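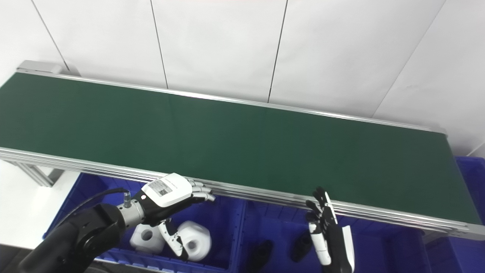
Bande verte qui se décale, je nettoie avec quoi ?

Sandamali Munasinghe
mai 2019

Bonjour à tous ! Je viens de reprendre un petit atelier à Clarnidville et j'ai hérité d'un convoyeur avec une bande vert foncé, toute lisse, montée sur des profilés alu à rainures. Il marche bien, sauf que la bande part doucement d'un côté au bout de 2 heures et vient frotter contre le rail. J'ai retendu un peu, ça revient. Et puis je la trouve glissante, j'ai passé un coup de produit à vitres dessus (je sais, je sais...). Vous nettoyez avec quoi, vous ? Et les bacs bleus, vous les mettez dessous ou en bout de ligne ? Chez moi ils sont dessous et je me baisse toute la journée.

Kavinda Munshi

Salut ! Pour le décalage, ne retends pas des deux côtés à la fois. Tu fais tourner à vide, tu serres la vis de tension du côté vers lequel la bande s'en va, un quart de tour, et tu laisses tourner 6 minutes avant de retoucher. C'est long mais sinon on court après son réglage toute la matinée - j'y ai passé un après-midi entier sur mon vieux Clilel. Regarde aussi si les pieds sont de niveau, le mien penchait et je cherchais la panne ailleurs.
Nettoyage : eau tiède, un peu de savon neutre, chiffon qui ne peluche pas, machine arrêtée bien sûr. Le produit à vitres, j'éviterais.

Shafiq Sarkar

moi jamais nettoyé la mienne en plus de 19 mois et elle tourne

Teodor Preda

D'accord avec Kavinda pour la vis, mais vérifie d'abord les rouleaux, une crotte de colle collée dessus et la bande file de travers quoi que tu règles. Pour les bacs, j'ai laissé les miens dessous, juste surélevés sur une palette, mon dos a dit merci ! En bout de ligne ça gênait le passage. Et un coup de pinceau sec dans les rainures de l'alu de temps en temps, la poussière s'y met vite.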